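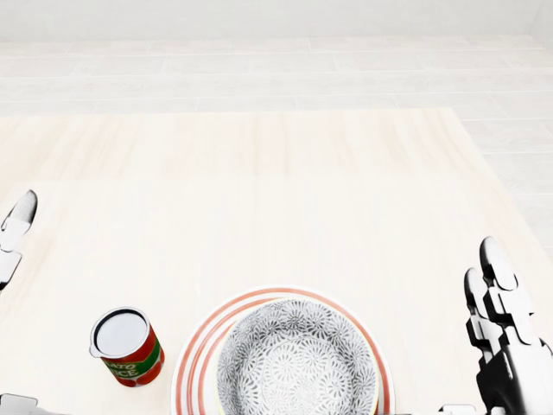 Plinik Tabletop Pack
Simulated scenes for two-handed manipulation research

I built the first version of Plinik because I was tired of changing my table every time a policy failed and then having no idea which change had helped. So the pack does one boring thing well: it keeps the table still and moves the objects (a bowl on a plate, a can of tomato sauce, that sort of kitchen stuff) by amounts you choose.

What you get

2 robot hands, left and right, with jointed fingers
10 object layouts, each with its own start file
6 lighting setups
The scoring script from our Debnath study

About that study! Ye-ji Ham and I wanted to know if a policy trained on tidy layouts would cope once we nudged things closer together. Mostly it didn't. Grasps on the can held up fine, but anything stacked got messy as soon as the fingers had to come in from the side, and the second hand was no help at all until we let it see what the first one was doing. Sharing joint positions between the hands got us most of the way back. Samina Mirani reran the whole thing in November with fresh seeds and saw the same pattern, which made me very happy.

Good to know

Contacts between nested dishes are the slow part, so expect your frame rate to dip there. If a bowl jitters at startup, lower the time step before you touch the friction (I lost a whole afternoon to that one). Labels and dish patterns are textures, so swap in your own if you like.

License: free for coursework, paid for labs. Itzel Manríquez handles lab orders and can send you the start files for one layout to try first.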